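Archivado en: Cacharros, Trabajo, Quejas razonadas

Enseñar a un robot a mano, o cómo pasar la tarde abriendo y cerrando una pinza

Llevo desde octubre oyendo que los robots ya no se programan, que ahora se les enseña. Suena muy bien en una presentación. En la práctica, enseñar significa que una persona adulta, con estudios, coge una pinza con el mango en la mano y repite el mismo gesto hasta que le duele la muñeca. Lo sé porque en Otico me tocó hacerlo cuatro tardes.

La tarea era recoger un objeto pequeño y dejarlo en otro sitio. Nada más. Murdo Gunn, que lleva el proyecto Salian, quería demostraciones «naturales», y a los diez minutos ya me estaba corrigiendo: más despacio, no gires tanto, no sueltes antes de tiempo. O sea, natural pero como él dice. Me gustaría saber qué aprende una máquina de alguien que se mueve pensando en que no le regañen. 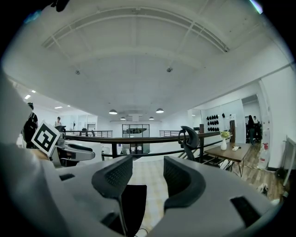

Berenice Escobedo

Lo de la pinza tiene su lógica, lo reconozco. Dos dedos enfrentados, con esa superficie rugosa por dentro para agarrar, y se acabó. En cuanto la coges entiendes lo poco que puede hacer comparada con tu mano: no palpa, no recoloca, no rectifica con el meñique. Las primeras veces se me escapaba todo. Luego me acostumbré, y ahí empieza mi duda, porque la que aprendió fui yo.

Grabamos 3041 intentos entre todos. Siu-fong Hsu revisó la tanda completa y tiró 415 por defectuosos: objetos caídos, titubeos, alguien que se paró a contestar a un compañero. A mí me parece que los titubeos eran lo más honrado del lote, pero se fueron a la basura igual. El robot que salga de ahí no habrá visto dudar a nadie.

Antes habíamos probado el control remoto, con el sistema de Parna. Peor. Mueves una palanca, el brazo te sigue con un retraso mínimo y acabas compensando con el hombro como si jugaras a los bolos. Morven Halliday lo defiende —dice que así los datos salen ya con el cuerpo del robot y no con el tuyo— y puede que tenga razón. Yo habría preferido ver una comparación seria antes de pasar otra tarde así, y sigo sin verla.

Pregunté cuántas demostraciones harían falta si cambiábamos el objeto por otro más blando. Murdo me contestó que «algunas más». De mesa tampoco hemos cambiado todavía.

Mañana vuelvo a las cinco. Llevaré muñequera.

Compartido 4 veces · 2 comentarios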